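Ticket 3179 — Room booking calendar drops bookings after 21:00
Status: Resolved
Raised by: Charito Espiritu
Picked up by: Corina Căpraru

Hello all, and sorry for the long message, but I would sooner give you too much than too little. Any booking I put into Kimar that ends after nine in the evening saves quite happily, shows up green on my screen, and has vanished by the time I come in the next morning. Bookings that finish earlier are fine. I have tried it on the desk machine and on my own laptop, and I have signed out and in again more times than I care to admit. 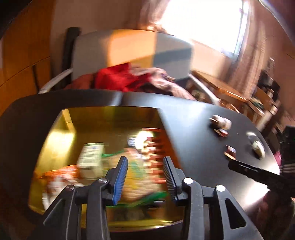

Bookings and Front Desk Systems Team

Hello Charito, and please never apologise for detail, it saved me a good hour! I made 2 test bookings in the Gravis room, one ending at 20:30 and one at 21:30, and left them overnight. The later one was gone by morning, just as you said, and the log had a line for it: "removed, outside opening hours".

So off I went to the opening hours page, and there was the culprit. When the clocks were changed over in October, the closing time for every room was put back to 21:00, and the nightly tidy-up has been clearing out anything past it ever since (very politely, and without telling a soul).

I have set closing to 22:30 again and restored your lost bookings from the backup. Could you look over the list when you have a moment — booking 2604 came back without its contact name, so that one will need typing in by hand.

Charito: All present, and 2604 is filled in. Thank you so much, Corina. Happy for this to be closed.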